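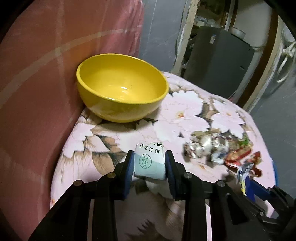
Table clearing, set 3: paper and film packaging

Gallery notes by Shewit Asfaw, Clirkitville

The page covers the tabletop stage of the clearing routine, after the food is gone and before the cloth comes off. Most of what is left at that point is light packaging: chopstick sleeves, snack wrappers, sauce film. It weighs almost nothing and takes up more room than the dishes do. The notes below apply to a table for four to six people with a fabric cover.

Yellow bowl
Round, glossy, wide mouth, thick smooth rim. Bowls of this shape are used in the routine as the collection point because the rim is easy to clear when dropping in flat paper. Place it toward one side of the table, within reach of the person clearing. A narrow bowl fills too early, since crumpled film springs back after it is released.

Chopstick packet
White and pale blue-green paper, printed 健康竹筷 (healthy bamboo chopsticks), with a dark green round emblem carrying the single character 筷. Sleeves of this type go in with paper if clean. Check for splinters and broken toothpicks before flattening. Fold once across the short side and drop. Do not roll; a rolled sleeve opens again in the bowl.

Twisted wrapper
Silver, white and blue, yellow strip at one end. Silver wrappers are sorted by the scrunch test: close the hand on it, open the hand, wait. Foil holds its shape and metallized plastic film opens up. Film goes to general waste under the Clirkitville rules. Pick wrappers up by the middle so that crumbs stay inside the twist.

Used packaging on the cloth
A scattered pile is cleared from the outer edge inward. Take the larger pieces first and leave fragments for the brush. Sweeping the whole pile off in one pass was tried in June and dropped from the routine, as sauce film drags and marks the fabric.

Pink floral tablecloth
Pale ground, floral pattern. Small scraps of printed wrapper are hard to find on a patterned cloth, so run a flat palm over the surface once the pile is gone. Shake the cloth outdoors, fold it with the top side in, and check both sides before washing. Oil spots get dish soap and 20 minutes before the cold cycle.

Sorting reference
Clean paper sleeves: paper
Greasy or wet sleeves: general waste
Metallized film: general waste
Clean foil: metal
Used bamboo chopsticks: food and garden waste, sleeve removed

Record for the last period
Tables cleared: 20
Sleeves sorted to paper: 91
Cloths washed: 3

The sleeve total includes unopened packets returned to the drawer. These should be logged separately from the next set onward. Sheets are kept in the Stindska binder, second tab.

Previous: set 2, cups and lids
Next: set 4, trays and lidded containers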